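Ponley Robotics Club
Bench Arm Set-Up Guide

Section 5: Recording the plug task

Read Section 4 (homing the arm) first. Two people are needed for this section, one at the laptop and one at the table. The person at the table keeps the stop button within reach the whole time.

5.1 Preparing the table

1. Clear the table of tools, drinks and notebooks. Tape marks from the last task can stay.
2. Get the power strip from the Closident bin. Use the one with outlets on the top and on the side. The older strips have a switch that the gripper fingers catch on.
3. Lay the strip down to the right of the middle of the table, with the cord end to the left. A slight angle is fine. Change the angle a little between runs.
4. Put the rest of the cord to the left of the strip. Leave it in loose loops, as it comes out of the bin.
5. Set the plug near the front edge of the table, lying flat.

CAUTION: The strip is never connected to the wall during this task. Nothing is plugged into its outlets except by the arm, and only the club's dummy plugs are used.

5.2 Starting position

6. On the laptop, open Tekano and load the profile "strip_table_2".
7. Press Home, then Ready. The gripper moves to the right side of the table.
8. Look at the camera view. The whole strip, the coil and the plug should all be inside it. If the plug is missing from the view, move the plug, not the camera. 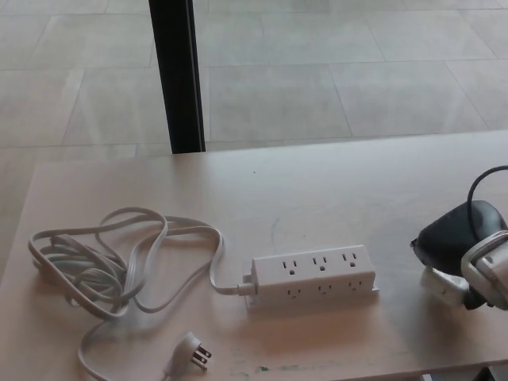
Rochelle Cartwright wanted the cord tied up with a twist tie for the first 200 runs, on the grounds that a loose cord gives the arm too many things to get wrong at once. The club tried both ways in January and kept the loose cord. Anyone who wants to practice with a tied cord can do so, but those runs are saved in the "practice" folder and are left out of training.

5.3 Recording a run

9. Person at the table: say "clear" and take both hands off the table.
10. Person at the laptop: press Record and wait for the beep.
11. Drive the arm with the hand controller. Keep the speed dial at 42 or lower.
12. Close the fingers on the body of the plug. Do not grip the prongs.
13. Lift the plug, hold it still above the table, then press Stop.
14. Type a run note. "Good", "dropped" or "cord caught" is enough. Dropped runs are kept.

Note: If a loop of cord hooks on the gripper, press the stop button before reaching in. Do not try to shake the cord off by driving the arm.

5.4 Between runs

15. Press Ready and let the arm come to rest.
16. Pick up the cord and drop it back on the left side.
17. After every five runs, check the cable at the top of the gripper for slack. Clem Rutherford has spare clips.

Put the strip back in the bin when the session ends and sign the sheet on the Solberg cabinet.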